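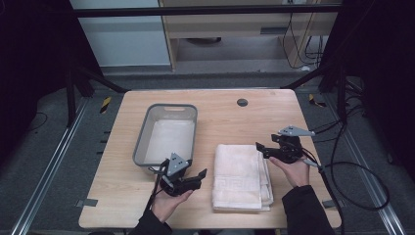 6. Fault 2803: jaw does not release

Read all of section 6 before you touch anything. Applies to the Joo hand-held grippers, left and right, on the towel table. Revised 12/01/2019 after the jam on the Urnonville bench. Replaces the September sheet — throw that one out.

What happens: you open your hand, the jaw stays shut or opens part way. Status light goes amber. Recording keeps running, so you end up with a take that looks fine in the list and isn't. Usually cloth. Sometimes the cable.

CAUTION: Do not pull the towel out of a closed jaw. The spring is still loaded and the jaw can snap onto your fingers. Jennylyn Catacutan got a pinched thumb this way. Through a glove.

CAUTION: Do not step back from the table with a gripper in your hand. Cables are on the floor. Set the grippers down first, then move.

6.1 Clearing the jam

1. Stop. Both hands still. Say "hold" so whoever is on the console hears it.
2. Console: press Pause, wait for the beep. No beep, press it again.
3. Lower the jammed gripper until the towel is resting on the table. No weight hanging off the jaw.
4. Put the other gripper down flat, away from the table edge.
5. Switch off drive power at the Hindico box. Wait for the light to go out completely. Dim is not out.
6. Turn the release screw counterclockwise until the jaw goes slack. Don't remove it, it's a pain to get back in.
7. Open the jaw by hand from the outside of the arms. Fingers never between the pads.
8. Lift the cloth away. Look for threads left behind, espescially under the lip of the pad. Tweezers, not a knife.
9. Tighten the release screw. Snug only.

Note: if the jaw won't go slack at step 6, leave it off and tag it. Goes to Ju-won Hyun. Don't try pliers.

6.2 Checking the pads

Drive power still off. Hold the gripper so you can see both pads face on. Good light.

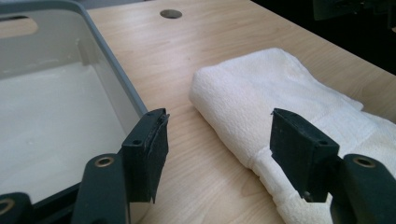

Fig. 6-2. Jaw open, gripper camera view. Check the pad edges for fraying.

1. Run a scrap of towel along each pad edge. If it catches, replace the pad.
2. Scuffs on the face are OK. Layers lifting at the edge are not OK.
3. Check the pad screw. It should not stand proud of the pad.
4. Replace pads as a pair. One new and one old gives you a crooked grip and you will be back here by lunch.
5. Follow the cable back from the gripper. No kinks, nothing under a table leg. Slack loops are fine, tight ones are not.

Note: Gronier pads come in two thicknesses. Use the thin ones. The thick ones fit but the jaw never fully closes and you get 2803 again, plus a wrong width reading.

6.3 Restart

1. Hands clear of both jaws. Drive power on.
2. Wait for solid green on both grippers.
3. Open and close each one 3 times with nothing in it. Watch the jaw, not the light.
4. Any hesitation, power off and go back to 6.2.
5. Refold the towel and put it to the right of the tray. Start a new take. Do not resume the old one.
6. Mark the old take BAD in the list and type 2803 in the comment feild. Just the number.

Same fault 3 times in one shift: stop using that gripper. Tag it, both sides, with the serial and your initials. Swap in the spare and redo the zero point (section 4) before the first take.

6.4 If the light stays amber after restart

Unplug the gripper cable at the box, check for bent pins, plug back in until it clicks. Drive power OFF for this. Still amber — swap the cable. Still amber with a new cable, it's the gripper, see tagging above.

Red light is a different fault. Go to section 7.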